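4. La jornada de puertas abiertas en Cáceres

Llegados a este punto conviene contar, con algo más de calma de la que suele permitir un artículo, cómo transcurrió la visita de un jueves de febrero a la sede de Clellum en Cáceres. Recibimos a 11 grupos, llegados de institutos, de asociaciones de mayores y de nuestros queridos compañeros de Inddale, y a todos les propusimos la misma tarea: recoger pelotas de tenis con la pinza de mano (figura 3).

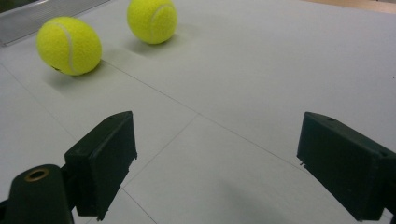
Demostraciones con público

Figura 3. Dos pelotas sobre la superficie clara, más allá de los dedos abiertos de la pinza.

Elegimos las pelotas porque todo el mundo las conoce y porque se dejan agarrar de muchas maneras, lo que dio pie a conversaciones muy agradables entre turno y turno. Cada visitante dispuso de ocho intentos — algunos pidieron más, y se los dimos encantados — y al cierre de la jornada habíamos guardado 256 secuencias, que se sumaron a las 2,815 ya reunidas en Arnville con el mismo protocolo.

En la segunda variante de la tarea se incorporó un recipiente de plástico transparente, colocado junto a las pelotas, en el que había que depositarlas. A quienes nos visitaban les pareció más entretenida, y a nosotros nos interesaba especialmente por los reflejos, que en un plástico así de claro complican bastante la estimación de los bordes.
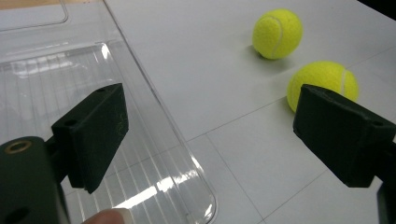 4.1. Comentarios de los visitantes

Al final de cada turno dejamos un rato para charlar. La observación más repetida fue que cuesta calcular la distancia a la pelota más lejana, y varios grupos nos pidieron volver con objetos de su propia casa.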